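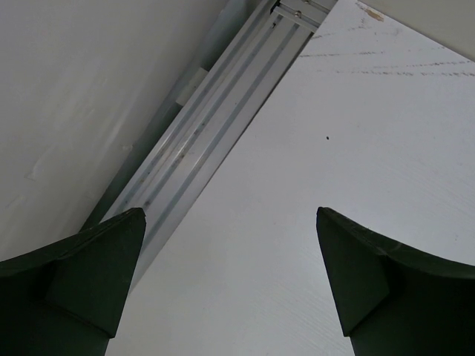
Figure 6.1 Grooved aluminum rail, with a metal fitting and small screw heads at one end.

Chapter 6
Rails, Panels and a Flat Top

I built my first workbench out of scrap lumber, and it wobbled for as long as I owned it. When I finally tried slotted aluminum rail I was hooked! You cut it square, slide a nut into the groove, tighten a screw, and if you got the spot wrong you just loosen it and slide it along (I get the spot wrong a lot).

In this chapter we'll start with the rail itself – how to read a profile, how to join a cross-piece, how to wipe off the smudges that bare metal picks up. Then we'll move on to the top and the walls around it.
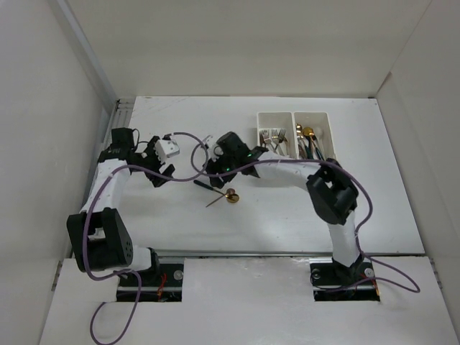
Figure 6.2 White tabletop with white walls at the back and sides. A slotted gray rail follows the left edge.

I like plain white panels around a work surface. They bounce the light back, and a dropped screw shows up right away. Cutouts take more patience, so I've saved those for Section 3.

Before you read on, grab a tape measure and write down the length and depth of the table you use most.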